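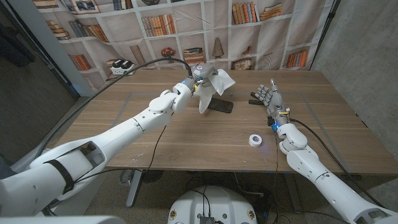 Five fingers good, two fingers better

There is a kind of argument you can only have with people who own robots, and I have been having it since June. It concerns hands. One side says a robot working in a human world needs a human hand, with four fingers and a thumb and all the grief that comes with them. The other side, where I pitch my tent, says most of us spend the day pinching things, and a pinch is cheap.

The hand people have the better pictures. Stand a set of grey fingers upright over a table, put a blue light at the wrist, and visitors go quiet. Quentin Royer, who ran our comparison at Narkis, calls this the cathedral effect. I call it the reason our budget line for end effectors is a different colour from the others.

What we set out was modest: a table, a phone, a roll of tape, and something limp and white to pick up. I recommend limp things to anyone buying a gripper. Every vendor demo I have sat through involves a block or a can, objects that hold their shape and have the good manners to stay where you left them. Cloth and paper have no manners at all. They fold away from the finger and bunch when you want them flat, and they look the same to a camera from every unhelpful angle.

We logged 309 attempts over the fortnight, and Blandine Hoarau sorted every one of them by hand, the sort made of meat. Her favourite category was "technically holding it". I won't print the table, partly because the Narlow controller was updated halfway through and Gaspard Chauvin would write to me again. But I came away surer of my ground. A hand with that many joints gives you that many opinions about where the cloth is, and somebody has to reconcile them before lunch.

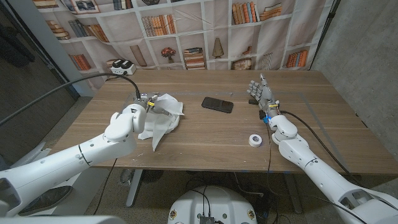 Left arm on the paper towel, right hand waiting its turn.

Now the concession, as I'm told fairness is good for the colour of one's cheeks. The tape roll suits fingers. So does anything with a hole, a handle or a lid, and homes are full of those. Nga Thái made this point to me with great patience and then made it again with a mug. She also said that pinching gets you through the first 35 chores and leaves you stranded at the next, and I haven't got a decent answer yet.

My complaint is with the order of purchase. Labs buy the beautiful hand first, spend a season teaching it to do what tongs do, and then write up the tongs behaviour as dexterity. Start with the tongs, I say. Find out which jobs defeat them. Then go shopping, with a list, and take somebody along who hates spending money. And please, leave the cans in the cupboard.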